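Apprendre à une pince à tenir une pelle à poussière

Niveau : intermédiaire, ou débutant têtu.
Durée : une soirée sur le papier, 3 dans la vraie vie.

Vous avez monté le bras, il salue, il attrape des cubes en mousse et votre entourage a applaudi une fois. Passons au ménage. La pelle est un bon premier outil : légère, pas chère, et munie d'un manche dont la forme semble avoir été étudiée pour contrarier deux doigts parallèles.

1. Fixez la caméra au poignet avant tout le reste. Serrez, puis passez le câble le long de l'avant-bras avec assez de mou pour une rotation complète. Le mien a tenu jusqu'au jeudi.

2. Refaites le zéro de la pince, doigts fermés à vide. Sur ma carte Brurnden, fermé se lit 1 482 et grand ouvert 3 934. Vos valeurs seront différentes ; notez-les ailleurs que sur le carton d'emballage.

3. Limitez le courant du moteur de serrage. Je suis parti de quelque 300 mA, puis j'ai monté par petits pas jusqu'à ce que le manche cesse de glisser. Si le plastique craque, redescendez.

4. Amenez la pince ouverte dans l'axe du manche et fermez lentement. Visez le bas de la partie effilée, à hauteur du trou d'accrochage.

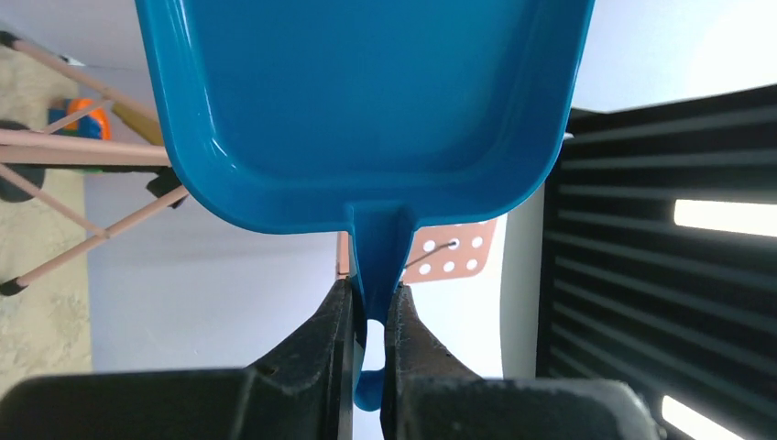
Remzi Karakaya trouve que je serre bien trop près du bout : d'après lui, il faut remonter vers la pelle, sinon elle pique du nez dès qu'on y met trois miettes. Il a raison pour les miettes. Mais plus haut, chez moi, le corps de la pince vient buter contre le rebord au moindre pivot du poignet. Essayez les deux et choisissez votre ennui.

5. Soulevez de quelques centimètres, attendez, reposez. Recommencez à vide jusqu'à ce que ce soit parfaitement monotone. Ensuite seulement, inclinez.

6. Enregistrez la position sous un nom clair. « test_final_bon_2 » n'est pas un nom clair.

Si la pelle tourne entre les doigts, collez un peu de caoutchouc fin sur les faces internes et refaites l'étape 2, car l'épaisseur décale le zéro. Si la pince s'ouvre toute seule, regardez l'alimentation avant de réécrire le code. J'ai fait l'inverse.

La balayette viendra dans un second tutoriel, quand j'aurai un second bras.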